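Sorting out the toy bricks before we move, a thread. 1/7

The box came up from the cellar in November and has sat in the hall ever since. It weighs 14 kilos with the lid on. 2/7

Step one was washing. Lukewarm water, a drop of washing-up liquid, an old pillowcase to keep the little ones together. Dry them on a towel overnight. 3/7

Step two, cover the table. I use brown parcel paper from Conceição, the stationer's by the station. It comes on a wide roll and I get one sheet across most of the table. Small bricks show up well on it and don't skid about. 4/7

Step three, colours. Reds go to the left. Blue and green stay near the middle until I know how many tubs I need. Leave gaps, or you end up sorting the same bricks twice. 5/7
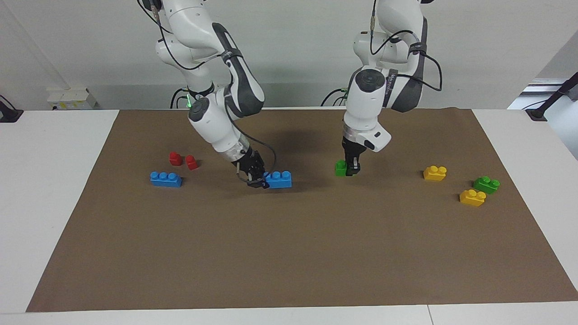 Step four, tubs. The Botineck ones with clip lids stack properly. The Uvitz ones are cheaper but the lids split. 6/7

Anything chewed or cracked goes in a separate bag. I've got over 229 bricks put away so far and the bottom layer of the box still to do. 7/7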